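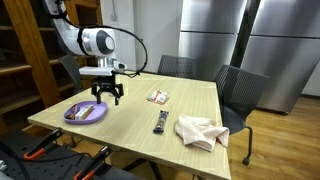
*Snack bars on the lavender tray, two more on the table*

**Do unopened snack bars go bad in a hot car?**

Posted by Viera Říha

I drive from Fastmont to Tarnside twice a month, 122 miles each way, and keep a box of 12 bars in the trunk. It got up to 97 in June. The wrappers are sealed and the date is months off. Are they still okay to eat?

**Gyula Kocsis**

Safe, most likely. Dry bars have very little water in them, so sealed ones don't spoil the way a sandwich does. The quality does drop. Chocolate melts and sets again with a gray film, and nuts can turn rancid after a few weeks of heat. If it smells like old paint or crayons, throw it out. I put mine in a small cooler on the back seat, no ice, and swap the box every 2 weeks. Anything with yogurt coating stays home.

**marley1089**

I've eaten worse. Pretzels hold up fine, just get those.

**Viera Říha**

Thanks. I opened two and the peanut one did smell off, so the nut bars are going in the trash. Will try the cooler.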